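Two hundred picks before supper

Fiona MacLeish keeps her coloured blocks in a margarine tub with the lid taped on. She has been testing grippers for most of her working life, and she will tell you, with real delight, that a block is still the best thing to start with. "If a gripper can't be nice to a cube," she says, "I don't want to hear about its eggs."

I went to see her in August at Ulley, the small automation workshop where she has spent the summer putting two grippers through the same set of jobs. One is the Antoniuk, a stiff parallel design that a lot of Ulley's customers already own. The other is the Jivus, newer and curvier, and the reason I'd driven all that way. I'm a sucker for a new gripper.

The routine has a name, Demo, left over from when it was only meant for visitors. It has grown since then. Each gripper gets 200 picks, split over two colours of block, and the arm has to find the block using the camera mounted up near the wrist. MacLeish scores every pick herself with a pencil. A clean lift is a tick. A lift where the block twists is a half, and she is a tough marker.

The Antoniuk went first, at 8 in the morning, before the sun got onto the benches and started bothering the camera. It was quick and a bit brutal. When it was lined up properly it grabbed and went, and there was no wobble at all. When it was a few millimetres off it shoved the block sideways, or closed on one corner and spun it. The halves piled up. MacLeish didn't seem bothered. She likes the Antoniuk and has recommended it for years to people packing boxes, where everything turns up in the same spot facing the same way.

Then the Jivus went on, and I moved my stool closer. Its fingers are rounded, and they curl in toward whatever they're after. What I hadn't understood from the brochure was how much of the view they take up. With the camera where it is, you are looking at the world over a big grey set of knuckles, and the arm has to do its thinking with whatever shows between and above them.

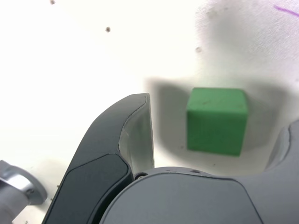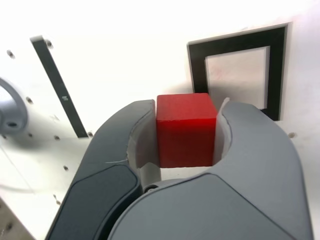

The Jivus at Ulley, seen from its own camera: green block on the table in the first view, red block between the fingers in the second.

MacLeish had worried about this. A finger that hides the target is a finger that has to guess, and her first thought was to move the camera out to one side on a bracket. She tried that for a while and hated it. The bracket caught on the cable, and the side view made it harder to judge how far the fingertips were from the block. So the camera went back, and she changed the approach path, bringing the arm in a little higher and tipping it later. That one change did more for the score than any fiddling with grip force.

Colour turned out to matter too. The green blocks gave the software more trouble in the afternoon, when the white tabletop glares and the shadows go soft and wide. The red ones it picked out at any hour. MacLeish's fix was a cheap blind and a lower exposure setting, and she was so pleased with the blind that she made me pull the cord.

And the picking itself? Lovely to watch, I have to say. The Jivus is slower to close, and you can hear the motor working, but it is much more forgiving when the block sits crooked. The curve of the fingers seems to talk the block into place. I saw it come in badly skewed, badly enough that I winced, and it still earned a full tick. Over the whole run it had fewer halves than the Antoniuk, though it also took long enough that we ate our sandwiches at the controls.

There are grumbles. MacLeish finds the finger pads awkward to change, and the settings menu on the controller buries the force limit three screens down, under a heading that has nothing to do with force. She'd also like a slimmer housing — "shave the hips off it," as she put it — so the camera gets more table to look at.

Her plan for the next round is to keep the blocks and add things that squash. She has bread rolls in mind, and a bag of flour if the workshop manager can be talked around. The Antoniuk will get the same treatment, with a softer set of jaws she is cutting herself. I've already asked if I can come back for the flour.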